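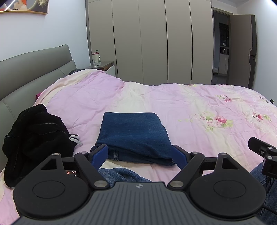 5.3 Failures at the folded edge

The largest group of failures in the Mastonen trials came from one short step, the moment when the two fingers close on the edge of a folded garment. We recorded 863 folding attempts in home bedrooms. Over 26 of them ended in a stop that we first wrote down as "lost grasp". After we read the force logs again, we found that this name was wrong for most of them. The fingers did not lose the cloth. They held it together with the bedding under it, and the pull on the arm then became higher than the limit.

Figure 4 shows the grasp position for denim. The blue finger pads press against the near edge of the folded piece, and the stitched seam lies between them. On a hard table this position is quite safe. A duvet is soft and has its own folds, so the tips can sink before the contact signal comes. The controller we used (Candar, release 2) reads this late signal as a thick seam and closes more strongly.

Figure 4. Grasp at the lower edge of folded denim on a bed, with both finger pads in contact.

In 2 cases the duvet was pulled together with the garment and the stop came too late to keep the fold. No person was hurt, but we consider these cases a safety matter, as the operator sits close to the bed and may have a hand or a knee near the fingers. The Distinden procedure asks only for a free space above the work surface. It says nothing of the space beside it.

We made a small change. The closing force is now kept low until the fingers are lifted a little, and if the load grows too quickly the fingers open again. In the Ekpo bedroom trials, which started in November, the same fault still appeared with thin covers, and we could not yet find a threshold that works for both denim and light knitwear.

Comments

Reader 1: Did you try the same limit with the fold turned, so that the seam is on the far side?

Reader 2: We had this stop too, with towels on a sofa. Opening again helped, but the fold was spoiled each time.

Reader 3: Please give the force values in a table.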